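Endport's tool library finds a bigger home, and the shelves are filling fast

Endport's tool library will have a proper shopfront by March, after the group behind it signed a lease on the old Katsaros hardware store in the main street.

It's a cracker of a result for a service that has spent the past three years working out of a double garage behind the footy oval. Members have been borrowing everything from hedge trimmers to tile cutters, and on wet weekends the queue for the carpet cleaner has been known to stretch back to the car park.

The new place has a counter, a loading bay and a yard out the back big enough for trailers. Best of all, it still has the original timber drawers from the Katsaros days, with the brass label holders on the front. Plenty of locals will remember being sent in there as kids for a handful of roofing screws and coming home with a lolly as well.

Katsaros Hardware shut its doors when the family retired, and the building has been used on and off as a furniture store since. The family has agreed to let it to the library at a reduced rent for the first stretch of the lease, and has thrown in two workbenches and a key-cutting machine that the library hopes to get going again.

Borrowing is simple. Members pay a yearly fee, reserve what they need online or over the counter, and keep it for up to a week. Concession card holders pay half. The collection now runs to more than 300 items, and it has grown well past drills and sanders. There are camping stoves, preserving pans, a cider press, a sewing machine heavy enough to need two people to lift it, and a marquee that has been to more twenty-firsts than most of the town.

The garage could only ever hold so much, and the library has had to knock back some lovely donations for want of a shelf to put them on. That changes with the move. Larger gear such as concrete mixers and post-hole diggers will be kept in the yard under cover, while the hand tools go in the drawers where people can have a good rummage. 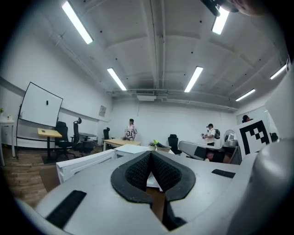

Repair nights are coming back

The popular repair nights will start up again once the move is done, and this time there'll be room for everyone to sit down! The old format had people balancing toasters on their knees in the driveway – great fun in summer, a bit grim by June.

Sessions will cover small appliances, bike maintenance, sharpening and basic sewing. Anyone can bring something along, member or not, and the idea is that you stay and learn how the fix is done. A $4,000 community grant will pay for new benches, better lighting and a set of soldering stations, with enough left over for an urn and a decent supply of biscuits.

There's a treat in store for gardeners too. Brondo, the nursery on the highway, will run pruning and grafting sessions in the yard when the weather cools down, using secateurs and saws from the library's own collection. If the first few go well, a chainsaw safety day could follow.

How to get involved

The library is after people who can help with painting, shelving and cataloguing over the summer. No experience is needed for any of it, though anyone who can hang a door straight will be welcomed with open arms.

Donations are also being taken again. Top of the wish list are extension ladders, wheelbarrows, sash clamps and a pressure washer to give the tired old one a rest. Please make sure electrical items have an intact cord and plug, and leave out anything that runs on two-stroke fuel for now, as the storage for it isn't ready.

The garage will stay open for loans until the move, with a short break of 28 days while everything is carted across town and put back in order. Items borrowed just before the break can be kept for the whole of it at no extra charge, so it's a beaut chance to get stuck into that deck you've been putting off.

Bookings have moved to Bindby, the online system the library switched to in spring. Members who haven't set up a login can do it at the counter, where someone will happily walk them through it, and paper forms will still be accepted from people who'd prefer them.

Keys to the shopfront were handed over on 4 December 2024, and the first coat of paint is already on the front wall. It's a very cheerful yellow.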